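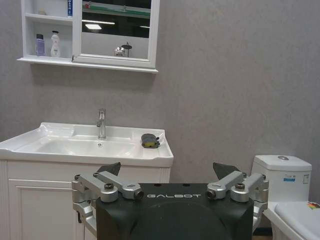

## Crossbody strap stretching out, fix or replace?

**lorna_navarro** wrote at 8:14 pm

Hi all, hoping the bag people are around tonight! I've had my Trudov crossbody since last June and I love it, but the strap has stretched so much that the bag now bangs against my thigh when I walk. I'm already on the last hole. It's a thin strap, maybe half an inch wide, single layer leather with painted edges, and it hangs from two little swivel clips.

I carry too much in it, I know. Wallet, a paperback, sunglasses in a hard case, and a water bottle on hot days (don't yell at me). The leather near the holes has gone sort of oval and there's a crease right where it goes over my shoulder.

Do I punch more holes, or give up and buy a new strap? The bag itself is still gorgeous and I'd hate to mess it up.

---

**crisanto_b** wrote at 8:31 pm

New strap. I wouldn't punch anything into leather that's already pulling oval, you'll just have another oval hole in a month. A single layer that thin was going to stretch with a water bottle in there, sorry!

Get something wider, three quarters of an inch at least, with two layers stitched together. Your swivel clips mean you can swap it in ten seconds.

---

**danilo_pascual** wrote at 8:40 pm

Gonna disagree with Crisanto a little. Two more holes costs nothing, and if it fails you buy the strap then. I did exactly this on my wife's Quiambao bag and she's still carrying it. Use a rotary punch, pick the same size as the holes you've got, and put a scrap of leather behind so you get a clean cut. Mark the spots with the point of an awl first because a pen will show.

The crease at the shoulder is the part I'd keep an eye on. Bend it backward and look for cracks in the top surface. If you see cracks, forget what I said and go shopping.

---

**crisanto_b** wrote at 8:46 pm

Danilo, your wife carries a phone and a lipstick. Lorna's carrying a library.

---

**danilo_pascual** wrote at 8:52 pm

Ha, okay, fair. Still, a punch is cheap and everybody should own one.

---

**lorna_navarro** wrote at 9:05 pm

Just did the bend test and yep, there are a few tiny cracks, right on the fold. Boo. So it's shopping time. I found two I like. One is a Brurness strap, an inch wide, two layers, brass buckle, and it goes up to 47 inches. The other is a woven one from Tusau that's wider and softer but has a plastic slider. The Brurness is real leather and a shade darker than my bag. Would a mismatch bug you?
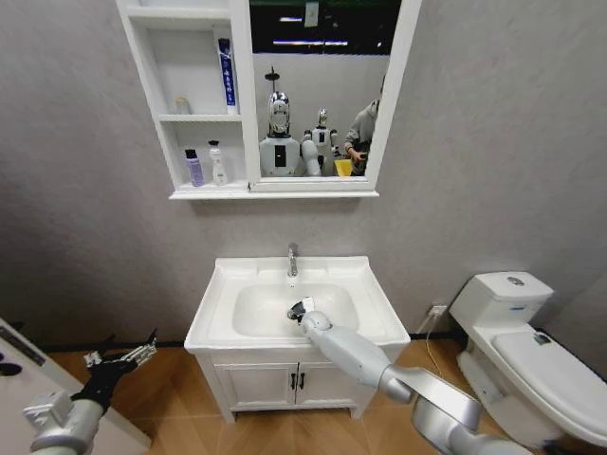 *Page 2 of 3*

**alfredo_p** wrote at 9:22 pm

Wouldn't bug me one bit! A darker strap looks like you did it on purpose, and your bag is going to darken anyway with handling. I've been making bags in my spare room for 21 years and I hardly ever get two hides to match, even when I buy them together.

Before you order, measure the loop on your clips. A one inch strap with its own hardware is fine, but if you're planning to keep the old clips and thread the new strap through, half inch clips won't take it. I've seen people fold the end of the strap to force it in and it looks awful and wears through at the fold.

And check how the side tabs are attached to the bag! If they're only stitched and you go to a stronger strap, the tabs become the weak spot. A rivet on each side helps a lot. Any shoe repair place can do that while you wait.

---

**crisanto_c** wrote at 9:37 pm

Other Crisanto here (hi). I'm the odd one out, I'd get the woven one. Leather straps dig into my neck by the end of the day and a wide soft one spreads the load so much better. With a paperback and a bottle in there I think you'd notice.

The plastic slider does slip a bit, I'll give you that. I put two stitches through mine once I had the length right and it hasn't moved.

---

**alfredo_p** wrote at 9:44 pm

Stitching the slider is a good trick, but then she can't shorten it over a winter coat. I'd take the buckle.

---

**crisanto_c** wrote at 9:49 pm

I've never changed the length on a bag in my life, coat or no coat. Maybe that's just me!

---

**lorna_navarro** wrote at 10:10 pm

Okay, I went and looked. The clips are half inch, so I'll need the strap that comes with its own. The side tabs are stitched with no rivets, and one has a thread coming up, so thank you Alfredo, I never would have checked. I'm ordering the Brurness and taking the bag in for rivets before I put it on.

Crisanto C., I might still get the woven one for travel. Don't tell my husband.

Does anybody know if I should condition the new strap before I wear it, or leave it alone for a while?

---

**danilo_pascual** wrote at 10:18 pm

Leave it alone. Too much conditioner makes it floppy, and then you're back to stretching. A light coat after the first few months is plenty.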